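Looking After a Small Grain Mill: Workshop Tips for Home and Farm Users

Jun 19, 2019

These notes are for anyone running a small electric grain mill in a kitchen, shed or farm workshop. They apply to stone mills and steel burr mills up to 2 horsepower. Read the manual for your own machine first, and follow it wherever it differs from what is written below.

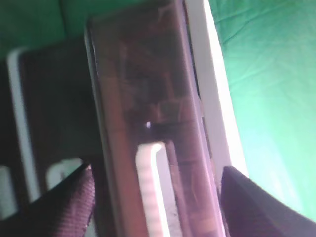
Cleaning before storage is the job most owners skip. Flour left in the milling chamber takes up moisture from the air and sets into a hard paste in the grooves of the stones. Switch off, pull the plug, open the chamber and brush it out with a stiff dry brush. Do not use water on the stones. If paste has already formed, scrape it off with a wooden stick and then run a handful of dry white rice through at a coarse setting. Throw that rice flour away.

Checking the grain

Most damage to burrs comes from what goes in with the grain. Small stones, wire and bits of baler twine all turn up in farm grain, and sometimes in bagged grain as well. Pour the grain through a coarse sieve first, then a finer one that holds the kernels and lets the dust fall. A magnet fixed inside the hopper mouth will catch loose staples and filings. Wipe it with a rag after every batch.

Grain should be dry enough that a kernel cracks cleanly when you hit it with a hammer. If it flattens, it is too damp to mill. Spread it on a sheet in a warm room for a few days and test again. Damp grain glazes the stones, and a glazed stone runs hot and makes poor flour.

Oily seeds such as flax and sesame should not go through a stone mill at all. Steel burrs will take them in small amounts mixed with wheat. Corn for popping is harder than field corn, and many light mills are not rated for it.

Setting the gap

Start the motor with the hopper empty and the gap open. Close it slowly until you hear the stones just touch, then back off a little at once. Add the grain while the motor is running. Starting under load is hard on the motor and may trip the breaker.

On the Botik bench mill the gap is set with a knurled ring, and the lock screw has to be loosened before the ring will turn. Do not force it with pliers. The Prullano has a lever, which tends to creep toward coarse when the mill vibrates. A rubber washer under the lever knob cures this. It needs to be a thick one.

For bread flour, mill once at medium and again at fine. The second pass puts less strain on the motor than one pass at fine, and the flour stays cooler. Stop for a while if the flour feels hot in your hand.

Belts and bearings

Check the belt every month in regular use. Press it midway between the pulleys. It should give by the thickness of your thumb and no more. A loose belt slips and leaves black dust under the guard. A belt that is too tight wears out the bearings. Put the guard back before you plug the mill in, even for a quick test.

Sealed bearings need no grease. Open bearings take a small amount of food-grade grease after every 47 hours of running. Wipe off whatever squeezes out. Write the hours on a piece of masking tape stuck to the stand.

If the mill hums and will not turn, switch off right away. Unplug it, open the chamber and look for a jammed kernel. If the chamber is clear and the shaft spins freely by hand, the fault may be the start capacitor, and that is work for an electrician.

Dressing the stones

Stones need dressing when the flour comes out warm and gritty at a setting that used to give fine flour. Synthetic stones in home mills usually last for 2,000 pounds of wheat before they need it. Mark the position of both stones with a pencil before lifting them out, so they go back in the same place. Deepen the grooves with a dressing tool, brush out all the grit, and mill two small batches of cheap grain for the chickens or the compost before making flour to eat.

Wear eye protection and a dust mask for this. Do it outdoors if you can.

Storing flour

Whole grain flour goes stale faster than store flour. Mill what you need for the week. Keep the rest of the grain whole in a closed bin, off the floor, away from the boiler or any outside wall that sweats in winter.

Related tips
Replacing the hopper gate on a Botik bench mill
Tillach seed cleaner: which screen for which grain
Panicker roller flaker, model 643: adjusting the feed
Stopping weevils in stored wheat
Quieting a noisy mill stand
How to read a motor plate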